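How to Compare Two Grippers on a PC Teardown Bench

If you have ever tried to pick a gripper from the catalog numbers alone, you have my sympathy, and you also have my company, because I did it that way for years and ended up with a drawer full of very nice fingers that were no good for the job I had. These days I put every gripper through the same desktop computer before I let myself form an opinion. A PC tower is a wonderful test piece! It has wide things and tiny things, stiff things and floppy things, and most of us can lay hands on one without asking for a budget.

What follows is the routine I use at Lotstead. It takes an afternoon for two grippers if you don't rush the first part (please don't rush the first part).

Step 1. Get the tower ready

Take off the side panel and lay the case down with the board facing up. Unplug it from everything, hold in the power button for a few seconds, and leave it alone while you make coffee. Then fasten it to the table. I skipped this for a long time, and a case that creeps a little with every touch will make a good gripper look clumsy.

Take the processor and at least one memory module out by hand and put them in a fixture beside the case. Ours is printed, with slots and posts, and it is worth the print time. You want the parts to start from the same spot on every run, or you'll be testing your own tidiness.

Step 2. Check the reach before the grip

Jog the arm slowly around the inside of the case with the fingers open, at the lowest speed your controller offers. You're looking for places where the knuckles, and I do mean the knuckles and not the tips, will meet a wall. Linkage fingers swing outward as they open and need more elbow room than you'd think from the data sheet. Look at the wrist view and the outside view together for this. The wrist view is lovely for lining up on a socket and hopeless for telling you what the back of the hand is about to bump.

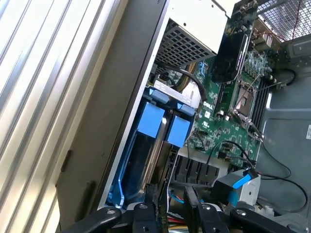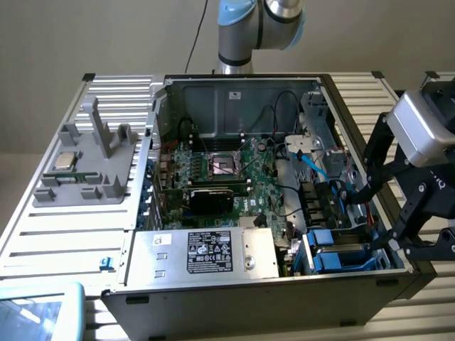 Remedios Baluyot

Step 3. Choose your touches

I use 16 touches per gripper, split evenly over four kinds:

- Memory module, lifted out of the fixture and set back
- Loose cable, pinched and moved aside
- Plastic latch or tab, pushed and released
- Processor, lifted by its edges from the fixture and set back

Don't place the processor in the socket during a comparison. Those pins bend if you so much as look at them crossly, and you will learn nothing about the gripper that the fixture couldn't have told you. Save it for later, with a board you can afford to lose.

Step 4. Run the first gripper

Set the closing force low and bring it up only when something slips. Write down the setting where it stops slipping, for each part, along with the finger opening you used. Keep the arm speed the same throughout. If you change the finger pads halfway, start over. (I know. I'm sorry.)

Step 5. Swap and run the second

Re-teach the tool center point after the swap, even if both grippers claim the same length. My colleague Edgars Šimkus once talked me out of doing this and we lost a whole Thursday to it. Then repeat the touches in the same order with the same starting positions.

Step 6. Read your notes

Look at the cables first. Almost any gripper will manage a memory module sitting in a nice slot, but a cable lying against a case wall will sort them out in a hurry. I'd take the hand that does cables well at a modest force over one that is a hair quicker everywhere else.

If the two come out close, run the latches again with the case turned end for end. That changes which wall the wrist has to dodge, and it often settles the matter.

Related
Printing a Parts Fixture That Holds Still
Soft Pads or Hard Pads for Small Connectors
Where to Put Your Second Camera
Teaching a Tool Center Point Without Tears

Contact the Lotstead bench | © Lotstead | Back to top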